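Gondness Play Bakery Set: a long look from a picky aunt

I bought this for my niece in October, after my friend Nele Schmieder had gone on about hers for weeks, and I have to say I've ended up playing with it nearly as much as the little one has. The pastries are the whole point, of course – croissants in a few different shapes, a donut with a proper hole in it, buns – and they come in warm golden and orange colors that make me want a coffee every time I walk by.

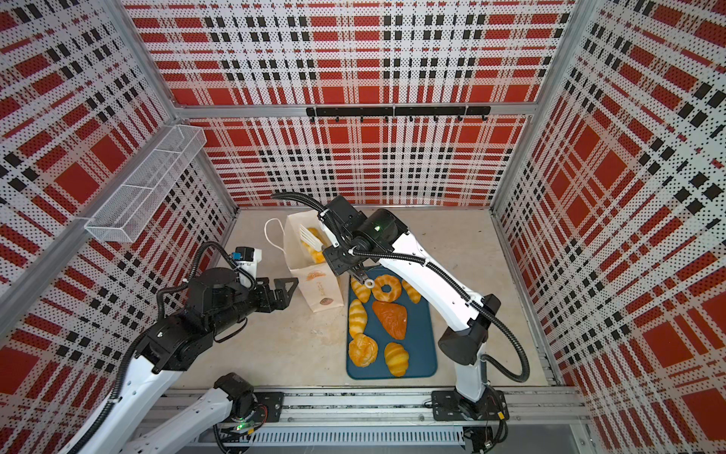
2 min read

My favorite is the round bun with the cracked top, though the long croissant with the spiral layers comes very close. The shiny orange bun is the darkest of the lot and my niece insists it's a pumpkin one, so pumpkin it is! We lay everything out on a dark teal tray, which shows the colors off nicely, and a cream paper bag with a rope handle stands next to it for the customers.

Now for the grumbles. I'd have liked a loaf of bread, and the smallest croissants vanish under the couch. Bag handles don't last forever with an 8-year-old either – we're on our second. Still, a lovely gift, and I'd buy it again.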